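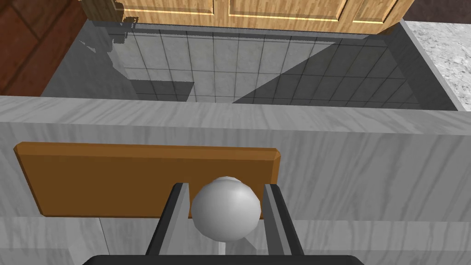 The purpose of this project was to evaluate Rununbridge, a household simulation package sold to teaching labs that want to run manipulation exercises without buying an arm. Our group had a trial license for the spring term and used it for two task families, knob grasping and passage through doors. The knob task is the simpler one. The white knob sits between the two fingers with a small clearance on each side, and the wooden board behind it is close enough that approach depth matters as much as lateral alignment. Most of our early tuning went into that depth value.

1. Package under review

Rununbridge is supplied as an installer, a scene library and a task editor. The scene library is named Mudgway and contains furnished interiors with kitchens, hallways and hinged doors. Robot models are loaded from a separate file. We used the two-armed model for the door work and left its joint limits at the default values. The physics step was set to 2 milliseconds throughout.

Installation on the lab machines took one afternoon. The license server had to be restarted twice, and the manual does not mention that the port number can be changed. Isamu Fukuda found the setting in the configuration file.

2. Method

Each task was scripted in the editor and run in batches of 100 episodes, with the start pose of the base varied between episodes. In total we ran 800 episodes, of which 200 were repeated after a change to the contact settings. An episode was stopped at the time limit or on a joint fault. Wrist and head views were saved at a fixed interval together with the joint states.

Lindsay Costigan wrote the batch scripts and the log parser. The door tasks were written by Fukuda. Both of us checked the saved views by hand before an episode was accepted into the results.
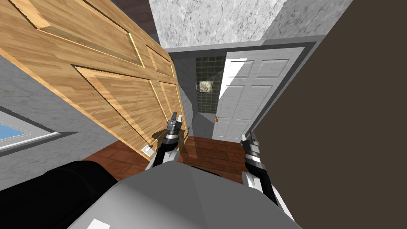 Figure 2. Door task, both arms extended, with the wooden door at left and the white paneled door beyond.

3. Observations on the door tasks

The hallway scene is the most demanding of those we tried. The passage is narrow, the doors differ in finish, and the brass knob on the white door covers few pixels at the working distance. Our detector, trained on Pralitz, the sample set bundled with the license, found wooden panels reliably but often missed the knob. Raising the render resolution helped, at the cost of slower batches.

Rendering is plain. Textures are flat and some outline edges are jagged – acceptable for control work, less so for training a vision model that must later run on a real camera. The vendor offers a higher quality renderer under the name Gravelard as a paid add-on. We did not test it. 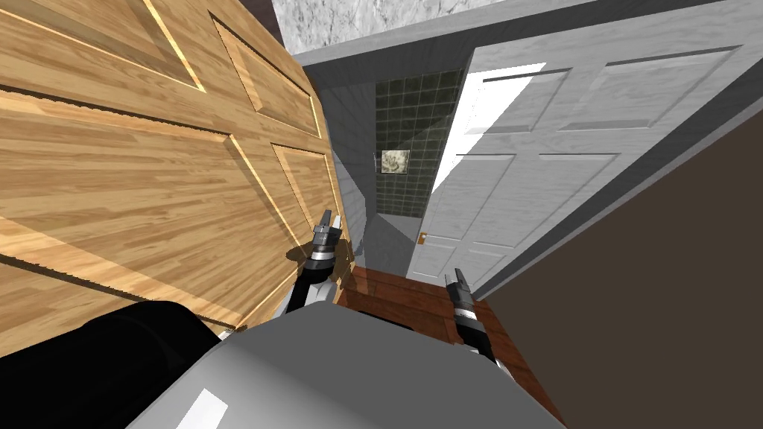
Figure 3. Door task, tilted view toward the tiled wall. Both grippers appear open and hold no object.

Camera tilt caused more trouble than expected. The door edges run diagonally in views such as Figure 3, and our first segmentation step assumed vertical edges. It was replaced with a version that reads the camera pose from the log.

4. Assessment

The scene library and the task editor are the strong parts of the package. The documentation is weak on contact parameters, and the editor has no undo for deleted waypoints. For a course of this size we would renew the basic license and decide on the renderer in June, after the vision group has reported.

Report submitted 3 March 2023.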